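Reading the sky for meaning: an interview with Sandamali Pathirana

Sandamali Pathirana has spent much of her working life studying what people believe they see in rockets, eclipses and mission badges. Her archive, kept at the Redthorpe Institute, holds 3,393 letters, pamphlets and printed web pages on the hidden meaning of space flight. The Institute spoke to her in September, shortly before the opening of its public reading room.

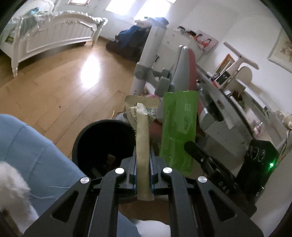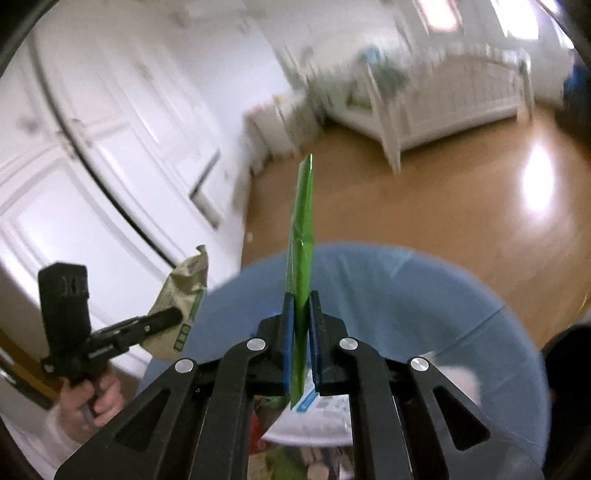 The green packet, in both pictures.

The collection began with a single box. A retired schoolteacher in Sandton had written to every newspaper she could think of about the badge of a small satellite programme called Disus, and had kept copies of each letter. "She was convinced that the ring on the badge was a serpent," Dr Pathirana said. "The designer had told the press it was an orbit. She wrote back to say that a designer would not necessarily know what he had drawn."

That reply, in Dr Pathirana's view, explains a good deal about the writing that followed. Most authors in the archive do not accuse anyone of lying. They hold that symbols work through people who are unaware of them, and a denial from an engineer or a press office therefore carries little weight. "It makes the argument very hard to answer," she said. "I do not try to answer it. My work is to record how it is made, and who is making it."

Asked whether the subject deserved a public reading room, she was firm. Readers have interpreted the sky for as long as there are records, she said, and it would be odd to stop collecting their interpretations at the point where machines began to appear in it. She pointed to the care taken by many of the writers. One correspondent measured the front page of his daily paper with a ruler for 4 years, noting the position of each photograph of a launch. His notebooks fill a shelf.

"He was looking for a pattern in the layout," Dr Pathirana said. "I have been through the notebooks twice and I do not find one. But they are a very good record of how a newspaper looked, and historians of printing have asked to use them."

The largest single group of papers is the Simard bequest, which came to the Institute with some 3,000 items. It deals mainly with dates. Its compiler believed that launches were timed to fall within a set number of days of an eclipse, and drew up long tables to show it. Dr Pathirana was careful in speaking of the tables. With a wide enough margin, she said, almost any launch can be placed near almost any eclipse, and the margin in the tables grows wider as they go on. "I think the compiler noticed this. There is a note in the later pages asking whether the rule should be relaxed again. There is no answer to the note."

She does not regard her subjects as foolish, and she asked that visitors should not come to the reading room in that spirit. Several of the writers are still living and some visit the archive themselves. Two have objected to the way their letters were catalogued, and in one case the entry was changed.

The move from paper to the web has altered the material considerably. Older pamphlets were typed, copied and posted, and a writer might wait months for a response. A post published online can gather 100 comments in an evening, with readers adding examples of their own — often from films, album covers or company logos. Dr Pathirana now prints and files a selection of these, comments included. "The author is no longer one person," she said. "By the next morning the theory belongs to the people underneath it."

The reading room will be open by appointment. Visitors may consult the Disus letters and the ruled notebooks on request. The Simard tables are still being repaired, and Dr Pathirana could not say when they would be ready.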